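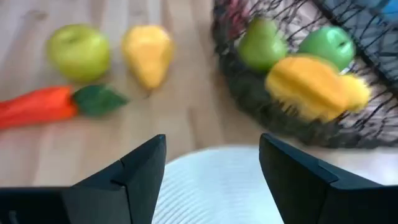 Play food and a wire basket on a light wooden tabletop.

Trendevby Adds Toy Fruit and Vegetables to Its Kitchen Range

STELTEN, 2024-10-29 – Trendevby, the Stelten housewares and toy company, is adding a line of play fruit and vegetables to its kitchen range. The line is called Furard and goes on sale in March through the company's own shop on Guthrie Street and through independent toy and home stores.

Furard pieces are sold singly and in sets. The smallest set holds three pieces, chosen by the customer from the full list. The full list runs to 104 items and includes fruit, vegetables, bread, eggs and cheese. Apples, pears and carrots were the first shapes to be finished and will be in stores from the opening day.

The pieces are meant for two kinds of buyer. Families will use them in a play kitchen or for a game of shop at the table. Stores, furniture showrooms and people getting a home ready for sale will use them to fill a fruit basket or dress a dining table for weeks at a time, where real fruit would spoil.

Trendevby has sold baskets, planters and small tableware for many years, and the new line is priced and packed to be shown with them. Stores that order a full display will get a table plan with suggestions for placing the food next to a basket and a houseplant. The plan is optional. A printed copy comes in the first carton, and replacement copies can be ordered with any restock.

The glossy finish was settled after a trial with store owners, who were sent both shiny and matte samples. Most asked for the shiny ones, mainly for window displays. Matte versions of the root vegetables may follow – no date has been set.

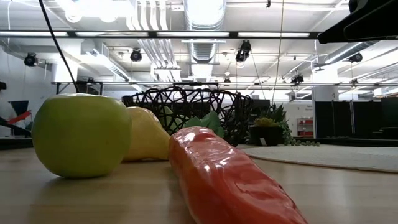

Cameron Rutherford said the carrot was the piece that took longest to get right, and that the early versions were too thin for small hands and looked lost on a full-size dining table. Rutherford added that stores had asked for larger vegetables from the beginning, and that the leafy tops were kept after parents said children liked to carry the carrots by them.

The first production run is 4,000 pieces. Over 275 stores have asked for samples, and these will be sent out in the order the requests came in. Stores that have not yet asked can still do so through their usual Trendevby sales contact.

Orders for the opening delivery can be changed until the cartons are packed. Single pieces damaged on the way will be replaced without a return. Care instructions are printed on the bottom of each box – wipe with a damp cloth, keep away from stoves and heaters.

Press samples are available from the Trendevby office in Stelten.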